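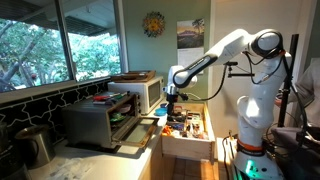

What does it take to build a kitchen robot outside a company lab? A shared workshop, a budget set in advance, and a group of members willing to give up their Tuesday evenings to it for most of a year.

ULTTON WORKSHOP OPENS ITS KITCHEN ROBOT BUILD TO NEW MEMBERS

Ultton Workshop announced this week that its home robotics build, known as Mivine, will enter its second stage in May and will accept new members for the first time.

Mivine is a member-led effort to set up a full-size robotic arm for ordinary household tasks and to publish the work in a form that other shared workshops can follow. The first stage dealt with mounting, cable routing and basic arm control. The second stage is devoted to drawers, which the group considers a demanding test for a home machine. Small utensils lie close together at odd angles, and a gripper pointed straight down must reach in among them with little room on either side.

"We wanted to work in a kitchen with a toaster oven and a microwave on the counter and a drawer full of the usual things," said Clotilde Lefèvre, who leads the build. "A clean bench teaches you how the arm moves. It does not teach you much about kitchens."

The second stage will run for 27 weeks. Members will work in teams of 3, with one person assigned to the arm at all times while it is powered. Each team will keep a written log of every session, including failed attempts, and the logs will be released together with the control software and the mounting drawings.

Cable management will receive particular attention. "Most of our lost evenings in the first stage came down to a cable that was too short or a loop that caught," said Tomás Horgan, who is responsible for wiring. "The new guide has a full chapter on it, and we expect to rewrite that chapter at least once."

The build guide currently stands at 126 pages. It covers base placement, power supply, emergency stop wiring, gripper fitting and the safety rules that apply whenever a person is standing within reach of the arm. A shorter edition for schools is being prepared by Noreen Nic Aodha and will follow later in the year.

Places in the second stage are open to adults with or without previous experience in robotics. All participants must complete an evening safety session before working near the arm. A materials fee of 80 euros applies for the full stage and includes a printed copy of the guide. Existing members of Ultton Workshop pay no additional fee.

Applications may be made in person at the workshop front desk during opening hours. Questions from the press and requests to visit a working session should be addressed to Aidan Duggan, Press Office, Ultton Workshop.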